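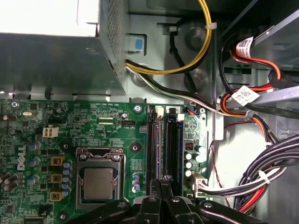 By Jocelyn Calimlim
June 13, 2025

Prineck Press has picked up the second novel by Domnica Surdu, a retired ferry clerk whose first book sold over 3867 copies without a publisher behind it. The new one, The Salt Ledger, goes on sale in October in paperback and as an e-book.

The story follows Ilinca, a bookkeeper in a small harbor town who is hired to close the accounts of a shipping family named Lombardi. The last of the Lombardis has died and left a house full of paper. Among the receipts she finds a run of letters dated 1854, written by a ship's cook to a woman he never names. Ilinca is supposed to be done in two weeks. She stays the winter.

Surdu said she had the letters before she had anything else. She wrote 14 of them by hand at her kitchen table and left them in a drawer for most of a year while she finished another project, a children's story that she has since given up on.

"I knew the cook very well and I didn't know who was reading him," she said. "I tried a priest, then a granddaughter. The priest was awful. He kept forgiving people."

The book moves between the cook's voyage and Ilinca's months in the house, with the letters printed in full between chapters. Early readers were split on that. Two members of the writing group Surdu attends wanted the letters shortened, and her editor at Prineck asked for a longer ending. Surdu cut one letter and added 40 pages to the final section, most of them set aboard the cook's ship, the Bromar, after it loses its rudder.

Surdu worked in the ticket office of a ferry line before she retired, and parts of the job have gone into the book. Ilinca's habit of adding up columns twice, once from the top and once from the bottom, is her own. So is a scene in which a passenger tries to pay his fare with a live goose — Surdu says that one happened much as written, except that the real goose was calmer.

Her first novel, The Window at Pier Road, was a quieter book about two sisters who share a house and don't speak. She paid for the first printing herself and sold copies at craft fairs and from the counter of a friend's bakery. Prineck plans to bring it back into print next spring with a new cover. The text will stay the same apart from a few corrections, including the name of a street that changes halfway through.

The Salt Ledger will be sold at Humasari Books, where Surdu will read from the opening chapter and sign copies during the week of publication. The store is taking advance orders now at the front desk and by phone. The reading is free, but seats have to be reserved, and the store asks people who can't come after all to call and give up their place.

An audio edition is planned but has no release date. Surdu was asked to read the letters herself and turned it down — she wants a man with an older voice for the cook.

She has started a third book. It is set inland, and she said there are no boats in it so far.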